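# Gripper week at Kornetby, part 2

Hi all! I promised a few of you I'd post something from the gripper trials, so grab a coffee. We've had two hand-held grippers on the go all week, the Prorell and the Ko, and I've been keeping notes on both (mostly on the backs of things, sorry So-yul).

Quick refresher if you missed part one. Same tasks, same rooms, swap tools halfway, then everybody grumbles into the shared doc. We got through 719 takes before we called it, and I threw out 9 of those for being too blurry to use. I can live with that!

The vanity corner was my favourite spot to work in. It's a nice break from the plain test bench, and the mirror is a proper torture test for the tracking. I wanted to know whether either tool would get muddled by a reflection, and I'd much sooner find that out now than after we've ordered a whole set.

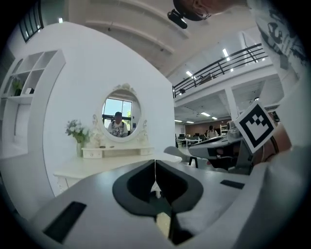 *Both grippers up by the vanity, marker showing on the one at right. Love that mirror.*

So, how did they go? The Prorell is the comfier of the two, no contest. My wrist was fine after a full morning, and the trigger has a lovely even pull. I did find it a bit slow to let go of small stuff, and I swore at it more than once over a lipstick cap.

The Ko is snappier and I got cleaner pinches with it, but the grip is shaped for somebody with bigger hands than mine. So-yul Cheon has tiny hands too and wrapped hers in foam tape by lunchtime. Big improvement! I've asked Stodcombe if they can print us a slimmer handle in a nicer colour while they're at it.

Tracking near the mirror was better than I'd feared. We had 3 dropouts on the Ko and 2 on the Prorell, all of them when we swung in close and fast. Slowing down on the approach sorted it for both, so that's going in the instructions.

Still to do: the drawers (those little knobs are going to be fiddly, I can feel it), a go with the wider finger pads, and a rerun of the evening takes with the blinds down. I'm leaning Prorell for long sessions and Ko for the fussy bits, but ask me again once I've done the drawers.

More photos when I've sorted through them. If you've got a favourite trick for calibrating near glass, send it my way, please!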